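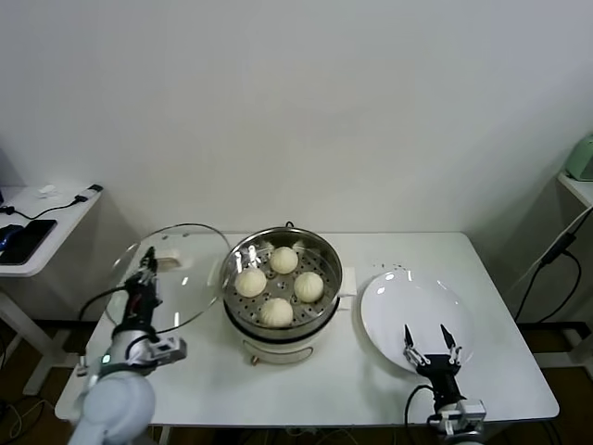
3.2 Aufbau und Instandhaltung der Zelle

Die Zelle besteht aus zwei Armen mit Zweifingergreifern, fest am Tisch montiert, dazu je ein Kameramodul am Handgelenk und eine Kopfkamera. Aufgabe in allen Läufen dieses Abschnitts: Deckel vom Dampfgarer nehmen, Teigtaschen einzeln auf den Teller legen (Abb. 3). Steuerrechner und Ablaufsteuerung laufen unter Prosov, Aufzeichnung über Graltum. Beides unverändert gegenüber Abschnitt 2.

Abb. 3: Arbeitsplatz mit Dampfgarer, Glasdeckel (links) und Teller (rechts). Vier Teigtaschen auf dem Locheinsatz, rechter Greifer geöffnet vor dem Teller.

Tischaufteilung. Deckel immer links, Teller immer rechts, Topf mittig. Der linke Arm übernimmt ausschliesslich den Deckel, der rechte ausschliesslich die Teigtaschen. In der ersten Fassung durften beide Arme überall hin, das gab über dem Topf Kollisionen der Handgelenke und wurde nach kurzer Zeit verworfen. Topfposition mit Schablone, Abweichung höchstens 5 mm. Teller ohne Schablone, Lage darf variieren, soll sie sogar.

Kabelführung. Hauptursache für Ausfälle in der frühen Phase. Das Greiferkabel läuft aussen am Arm entlang und braucht am Handgelenk eine freie Schlaufe. Zu kurz: Zug am Stecker, Greifer meldet sich ab. Zu lang: Schlaufe bleibt am Deckelrand oder am Seitengriff des Topfes hängen. Wir haben die Länge am Ende von Hand eingestellt, bei voll gedrehtem Handgelenk, und mit Klettband fixiert. Kabelbinder haben sich nicht bewährt, die wandern mit der Zeit Richtung Gelenk. Beim linken Arm zweimal Stecker getauscht, beim rechten keinmal.

Greiferfinger. Werksseitige Finger zu stumpf für den Deckelrand, ersetzt durch spitz zulaufende Teile (Entwurf Hanyu Deng, gefertigt bei Fivoma). Die Spitzen nutzen sich ab, nach etwa 200 Läufen ist der Schluss nicht mehr sauber und der Deckel rutscht beim Anheben. Tausch dann immer paarweise, danach Nullpunkt neu anfahren. Wer das Anfahren vergisst, bekommt einen Versatz, der in den Daten kaum auffällt, die Teigtaschen aber sichtbar eindrückt. Ist uns passiert – die betroffenen Läufe sind aus der Auswertung raus.

Dampf und Optik. Am Anfang mit eingeschaltetem Garer gearbeitet. Linsen der Handgelenkkameras beschlugen innerhalb weniger Sekunden nach dem Abheben, ausserdem Kondensat am Greifer. Alle gewerteten Läufe daher mit kaltem Topf. Der Glasdeckel bleibt trotzdem schwierig: Reflexe der Deckenbeleuchtung, Tiefenwerte am Rand lückenhaft bis unbrauchbar. Wir stützen die Greifpose deshalb auf das Farbbild und den Metallrand, nicht auf die Tiefe. Eine matte Folie auf dem Glas half deutlich, wurde aber wieder entfernt, weil der Gegenstand dann kein gewöhnlicher Deckel mehr ist.

Kalibrierung. Hand-Auge-Kalibrierung jeden Morgen vor dem ersten Lauf, Tafel von Danko, beide Arme nacheinander. Grenze für den mittleren Fehler 2 mm, darüber wird wiederholt. Meist genügte ein Durchgang. Ausnahme September: mehrere Tage in Folge Fehler über der Grenze, Ursache war eine gelockerte Schraube an der Halterung des rechten Handgelenkmoduls, gefunden von Kanini Mussa beim Reinigen. Seitdem Schraubensicherung mittelfest und ein Farbstrich über Kopf und Gehäuse, Verdrehung sieht man so auf einen Blick.

Reinigung. Nach jedem Block Finger, Locheinsatz und Teller abwischen. Teigreste in der Fingerführung erhöhen den Motorstrom, was die Ablaufsteuerung als Objektkontakt wertet. Folge: Greifer meldet "gegriffen", ist aber leer. Mit Druckluft nicht wegzubekommen, weiche Bürste geht. Kein Öl in die Führung.

Insgesamt 601 Läufe mit diesem Aufbau. Abbrüche wegen Hardware wurden von Abbrüchen der Strategie getrennt protokoliert, Zuordnung durch Nkrumah Gyamfi anhand der Greiferströme und der Videos. Strittige Fälle zählen als Fehler der Strategie – eher zu unseren Ungunsten. Auswertung dazu in Abschnitt 4.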